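Dromulton Laundry Set: Collection Gallery

Stenska is building a set of household examples for training a two-armed robot. The laundry portion is collected at the Dromulton site and covers one family of tasks: moving fabric between a basket and a front-loading washer. Each example pairs the head camera view with joint positions and gripper state from both arms, recorded while an operator drives the robot by hand. The captions on this page give the working notes for the set as it stood on March 25, 2026.

Task scope
The first release holds 554 accepted examples. An example is accepted when it starts from a listed position, contains one cloth transfer, and ends with both arms clear of the drum. Failed grasps are kept if the operator recovers without a reset. They are labelled separately so that they can be left out of a training run.

Start positions
There are 21 start positions for the base, marked out on a plan of the floor. They vary the distance to the machine and the angle to the drum. Early runs used a single position, and the resulting policy reached for the same point in space wherever the washer was. Spreading the starts fixed most of that.

Cloth handling
Cloths are plain, in strong colours, and small enough for one gripper. Larger items such as towels and pillowcases are scheduled for the second release. Operators are asked to vary the grasp point — corner, edge or middle — and to avoid smoothing the fabric before a run.
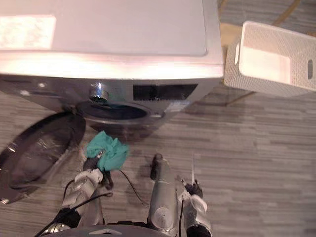

Labels are added after collection. Cho, our annotation tool, splits every example into reach, grasp, carry, release and retreat, and a reviewer corrects the boundaries. Release is the hardest to place, as fabric often clings to a finger for several frames after the gripper opens. We mark it at the last contact.

Arm roles
Either arm may carry the cloth. The other is recorded in full even when it does no work, and its idle posture is left to the operator. A fixed idle posture was tried in February and dropped — the model learned to treat it as a cue.

Training use
Imia is the baseline model for this set. It is trained on 500 examples, with the remainder held back for testing. The held-back group includes 2 start positions that do not occur in training. Results by start position will be posted with the second release.

Contact Stenska | Copyright 2026 Stenska | Back to top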